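Selma Vasić had lost 9 fights in Gulport and moved to Sulholm, where the losing paid better. 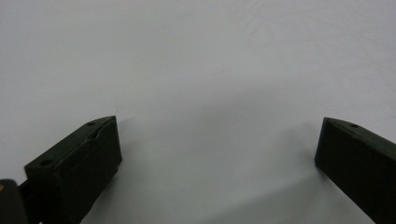 Her new trainer, Ruddock, believed in footwork and unpaid invoices. He'd matched her with Bulta, a southpaw with a neck like a mailbox.
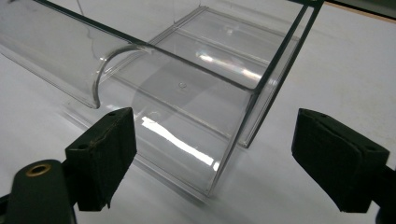
The crowd was 1,143, most of them Bulta's cousins. Selma went down in round three and got up, mainly to argue with the referee.
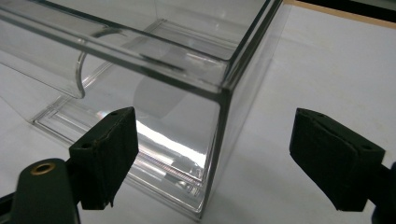 Who won?

Bulta, on points, though she left with Selma's mouthguard.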